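My second month of teaching by hand

21/11/2024

I promised to write again when I have more than one week of experience, so now I write. Since October I work at Cundard, in the Pledirberg office, on the project we call Jurkix. My job is to show tasks by hand. I hold two grippers, I do the task slowly and cleanly, and the recording becomes one lesson for the robot. We need 300 good lessons for each task before the training group will look at it.

My mother still asks me on the phone if I am an engineer now. I told her that I am more like a driving teacher whose student has not yet come to the school.

This week the task is hangers. They must go from a pile into a basket, and the pile must be different every time.
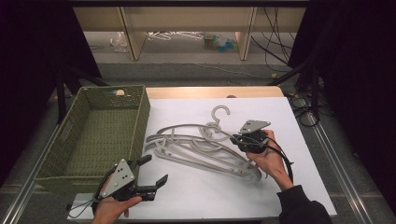
I came to this work from a tailoring shop, where I used my fingers for eleven hours a day, and I thought this would help me. It helped less than I hoped. With fingers you feel when a thing begins to slide. With a gripper in each hand you feel mostly the weight of the gripper, and you must learn to look instead of to feel. On my first day I finished 27 lessons and only 2 were accepted. The others had what the reviewer calls "hesitation" - I moved close, went back, moved close again. A person would understand that I was thinking. The model will only learn to go back.

So now I decide everything before I press record. I choose which hanger is first, which hand takes it and which hand holds the rest. Then I breathe out and start. If I change my mind in the middle, I delete the lesson and do not try to save it.

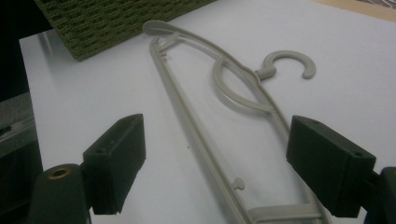 The evening review is the part I like most. We sit with tea and watch the recordings from the gripper cameras, and I see my own work from a place where my eyes never were. From there a hanger looks like a big object, almost a piece of furniture. I had handled these hangers for days before I noticed the little round peg on the rail, like a small mushroom, and the short thick neck under the hook. Now I think about such places when I plan where to close the fingers. I also look at how far open they are when I come near, with the hanger between them and no touching yet, and I try to make this moment calm.

On a good day I now make 80 lessons, and most of them stay. My wrists are tired in the evening, so I bought a cream from Tijani, the pharmacy near my tram stop. It smells strongly of mint and my whole coat smells of it too.

Next week we begin with folding towels. I have folded very many towels in my life, and I am a little afraid of how much of it I must learn again.

Contact | Copyright 2024, all texts by the author | Back to top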